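Spoons, a bowl, and that wall

posted 11/17/18

Quick one today, coffee is getting cold and I have 25 tabs open. But I promised a few of you an update on the great breakfast corner project so here goes.

So. The black cloth. I went back and forth on it forever. Everybody puts pale dishes on pale linen and takes the same dreamy oatmeal picture and I was tired of it before I even started. Black makes a plain white bowl look like something. It also shows every crumb, every hair, every bit of dried milk. Lint roller lives next to the toaster now.

And the spoons! The one I keep going on about is the long beige one with the bear head on the end. Two little ears. I am a grown woman and I reach past perfectly good silverware for it. Came in a mixed box from Sumudlow, the secondhand place out past the car wash, and I would have paid for the whole box just to get it.

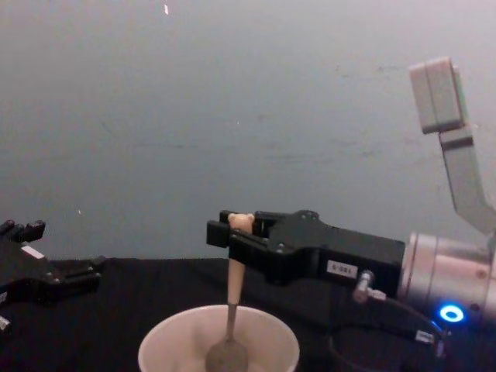

The bear spoon, finally.

Long handle is the thing. Gets to the bottom of a tall jar without getting jam on your knuckles. Good for overnight oats, good for iced coffee, useless for soup. The bowl end of my last favorite was so deep you had to kind of tip your head back, never again.

Now the wall. Sigh. I was going to paint in February, and then I wasn't, and then I bought a can of Isuteck in a color called something like Morning Pebble and it's still in the closet with the lid on. Every time I sit down to eat I see the marks. I tried dish soap, I tried the white sponge, I tried baking soda on a rag which mostly got baking soda on the floor.

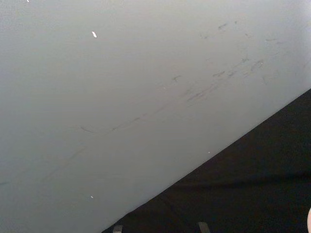 My sister says leave it, it has character. My sister does not have to look at it with her cereal. I think one coat would do it, maybe two if the pebble is as thin as the reviews say. The trouble with painting one wall is then the other three look terible, and then the ceiling, and then you are a person who is redoing the kitchen. I am not redoing the kitchen.

Anyway back to dishes. The Kulach bowls everyone keeps emailing me about – I did look. Very pretty, very heavy. I picked one up in the store and thought no, my wrist, not at six in the morning. I like a light bowl. Something with the sides going out a bit so the spoon can lean while you go find your glasses. Plain white, a bit frosty looking, I'm happy.

And a metal spoon for that one. The beige one looks wrong in it, too much of the same thing. Shiny spoon, pale bowl, black cloth. Done.

I wrote most of this up for the Ngubane Home newsletter too, shorter and with better spelling, if you get the paper one.

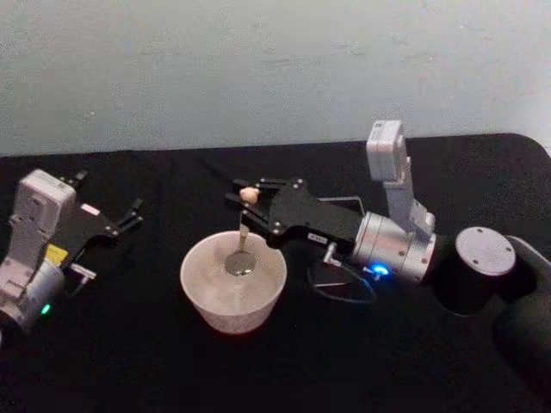
White bowl, metal spoon, black cloth.

They asked for 700 words on setting a small table and I sent them way too many, mostly about ironing. Do you iron yours? I don't. The wrinkles come out a little if you drape it over the chair in the bathroom while you shower, and the ones that dont, well, put a bowl on them.

Next up is the mug shelf. Or the paint. Probly the mug shelf. If anyone has got scuffs off a pale matte wall without leaving a shiny patch, please tell me how, comments are open again and I think I fixed the thing where it ate the long ones.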